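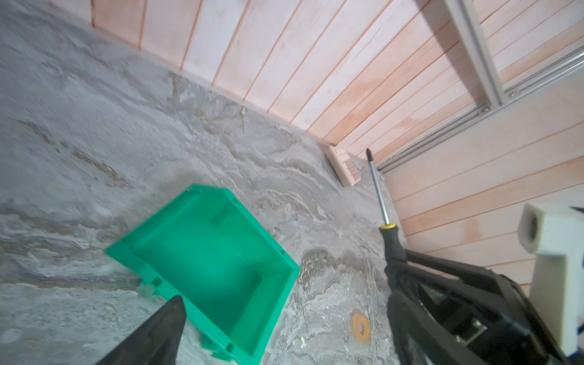

## 4. Where Small Things End Up

Office tidying has a small and rather tired literature, most of it concerned with filing cabinets. The screwdriver gets less attention. It belongs to no category of stationery, it turns up among the stationery anyway, and it was the item our participants argued over longest. In the Gurovness survey, 46 desk users were asked to name the proper home of every loose item within arm's reach. Pens produced near-total agreement. Screwdrivers produced six different answers, one of which was "wherever it was."

We therefore built the sorting task around a handful of plain objects and a choice of containers: a green plastic bin, a black mesh basket, a white mesh organizer in slanted tiers, and a clear pen holder. None of these carried labels. Labels make people obedient, and we wanted to see what they would do when left to their own theories.

### 4.1 The containers

Each container suggests a use, though some do so more forcefully than others. A pen holder is close to a command. A shelf is a suggestion at best, and people treat it that way – they put one thing on it and then go off to think about the rest. Mesh has the advantage that its contents can be seen from the side, and the drawback, familiar to anyone who has owned some, that it collects dust in places no cloth will reach. 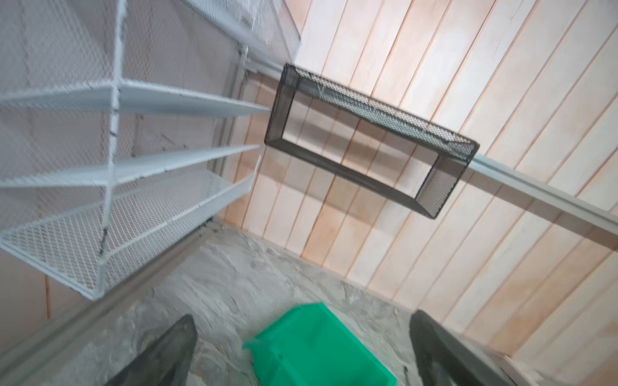 Why not simply use drawers? Drawers hide the result, and a task about tidying should leave something to look at when it is over.

The bin was the most popular container in the pilot round, for reasons that do it little credit. It is bright, it is low, and it has a large opening. Participants described it as the place for "tools," then for "tools and things like tools," and finally, in the later sessions, for anything that had been in their hand too long. We coded this last use as *default placement*, a term we prefer to the one used by the coders.

### 4.2 Agreement and its limits

Agreement was scored on a scale with three levels: same container, same kind of container, and other. Across 255 placements, the calculator did worst. It is too wide for a pen holder and too respectable for a bin, and many participants ended by leaving it out and declaring that it lived there. 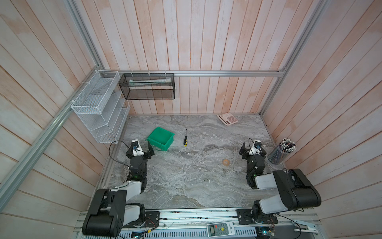
Such declarations were common enough to need a rule. An item left on the work surface counted as placed only if the participant said so before the end of the session. Said afterward, it counted as forgotten. Several participants objected to the rule, and their objections were fluent and well organized, unlike their desks.

Tape behaved oddly too. People who filed it with the pens called it stationery, and people who filed it with the screwdriver called it equipment. Both groups were certain. We found no link between this choice and how often a person used tape, which disappointed the member of our team who had predicted one in March.

### 4.3 The screwdriver

For the screwdriver we recorded which end participants wanted facing out. Those who stored it handle first worried about the next person reaching in. Those who stored it tip first wanted to see whether it was a Phillips without picking it up. Each camp regarded the other as careless.

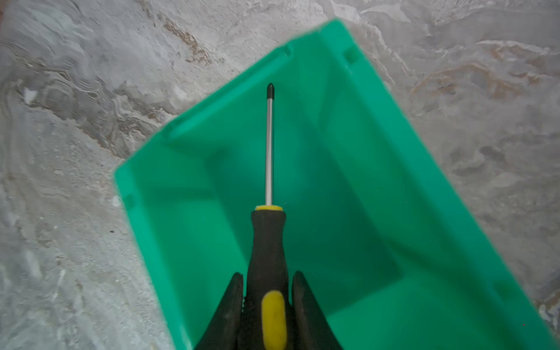

**Figure 4.** Phillips-head screwdriver, tip up, over the empty green bin.

The two habits are hard to reconcile in a shared container, and the Olo storage guide, which we consulted in the hope of a ruling, recommends only that tools be "put away sensibly." We adopted the participant's own preference as correct for that participant. This inflates the agreement score a little, and readers who mind may subtract the orientation item from the totals without changing the ranking of the containers.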